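Search this newsletter
Type and press enter

Does your vegetable drawer need a gadget?

Theophilus Ackah
Wednesday, February 6, 2019

A reader in Heltolport forwarded me a flyer last month for the Plerimo, a disc you put in the fridge to keep vegetables fresh. It's supposed to absorb the gas that ripening fruit gives off. The flyer says it makes produce last "up to 6 times longer," and the reader wanted to know if that was worth her money.

I've been writing about kitchens long enough to get twitchy when I see "up to." A tomato that lasts one extra afternoon is covered by "up to 6 times longer." So is a tomato that lasts no extra time at all. I wrote to the company and asked six times longer than what, stored how, and who decided when the thing had gone bad. I got a pleasant answer that thanked me for my interest in freshness.

The box is a bit more forthcoming. In small type it says the claim comes from a home trial with 1,000 households, who kept the disc in the fridge and then filled out a form. As far as I can tell, no household did without one. So you had people who were sent a free freshness disc, knew it was a freshness disc, and were asked if things seemed fresher. I would have said yes too. I'd also have been looking in my vegetable drawer a lot more than usual, which is a pretty good way to waste less food with no disc involved.

The gas itself is real, and I don't want to wave that away. It's ethylene. Apples, pears and ripe bananas put out a good amount of it, and some vegetables suffer for sitting nearby. Large warehouses do take it out of the air, with fans and filters and a lot of control over the temperature. What I doubt is that a small disc sitting behind the mustard, in a box whose door gets opened all day, does the same job. It might do something. "Something" is a long way from six times.

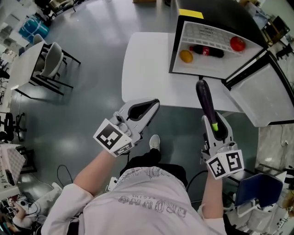 The eggplant question

Half of my mail on this subject is about eggplant, so let's do eggplant. The Plerimo flyer has one on the front, very shiny. Eggplant is a warm-weather fruit and it dislikes the cold. Keep it too cold for too long and you get brown seeds, sunken spots on the skin and a spongy middle. A disc that takes gas out of the air can't fix that, because gas isn't what's hurting it.

On the other hand, the people who tell you never to put an eggplant in the fridge are overdoing it as well. If your kitchen is cool and you're cooking tonight or tomorrow, leave it on the counter. If your kitchen is a sauna in August, the fridge is the lesser evil for a couple of days, on an upper shelf or near the door, away from the apples. Don't wash it first. Don't cut it until you need it. I've been telling people this for years and it's dull advice, and it doesn't come in a box.

Small fridges are a separate problem. A lot of you live in rented rooms with one of those cube models, and many of them have a tiny ice compartment right inside the main space. Anything that touches it can freeze. Lettuce goes to glass. Put a cheap thermometer in a cup of water on the middle shelf, leave it overnight and read it in the morning before anyone has been in for milk. That will tell you more than the dial will. I have never met a fridge dial I trusted – mine goes from "cold" to "colder" and seems to mean neither.

What I tried at home

I bought 2 Plerimo discs at Bonsu, the kitchen shop in Sesulside, and paid full price. I have two fridges, the one in the kitchen and an old one in the basement that used to hold soda. I set them to the same temperature as well as I could, bought the same groceries for both, and gave the discs to the basement fridge. After a week I swapped everything around.

My spinach went slimy on the same day in both. The broccoli in the disc fridge looked a little better in the first week and a little worse in the second. The carrots would have outlived me either way. I asked my sister to judge the herbs with no idea which was which, and she picked the basement parsley once and the kitchen parsley once.

Now be as hard on me as I've been on them. This was one house, for one stretch in November, with a handful of groceries and a man who already had an opinion. If the disc gives you an extra day on green beans, I wouldn't have caught it. I'm only saying that I couldn't find six times of anything, and that if an effect were that large I'd expect to trip over it.

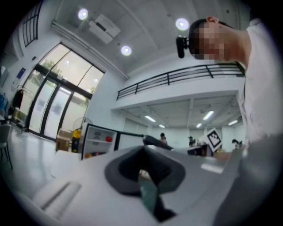
At the white table, with desks beyond.

What it costs to believe

The discs have to be replaced, of course. This is where I usually stop reading the front of a box and turn it over. The maker's website says a typical family will save $1,270 a year in spoiled food. I asked where that came from too. It assumes a family that throws away a startling amount of produce and then, once the disc is in, throws away almost none. The family also never lets anything go off in the fruit bowl, where there's no disc.

I'd rather you spent the money on a roll of paper towels. Line the drawer, put a sheet in with the greens, change it when it's damp. Keep the apples in their own bag. Move whatever is oldest to the front on the night before you shop. Buy less cilantro. I know the bunch is cheap, but you use four stems and feel bad about the rest.

If you already own the discs and like them, keep them. They did no harm to my vegetables that I could see. And if anyone at Plerimo wants to send me the actual trial, with a comparison group in it, I'll read every page and print a correction in this space if I owe one.

Next time: bread boxes, and whether the wooden ones "breathe."

Comments

Marge in Sesulside
I've had one in my fridge since Thanksgiving and my strawberries definitely keep longer. Maybe you had a bad batch?

dkl
Marge, were you washing them before? I quit washing mine ahead of time and they went from two days to most of a week. No disc.

Pell R.
The thermometer in a cup of water thing just solved a mystery for me. Middle shelf was below freezing. Dial was on "medium."

Theophilus Ackah
Marge, could be a bad batch. Try taking it out for two weeks without telling whoever eats the strawberries, and write to me.

Onion Fan
You said nothing about onions.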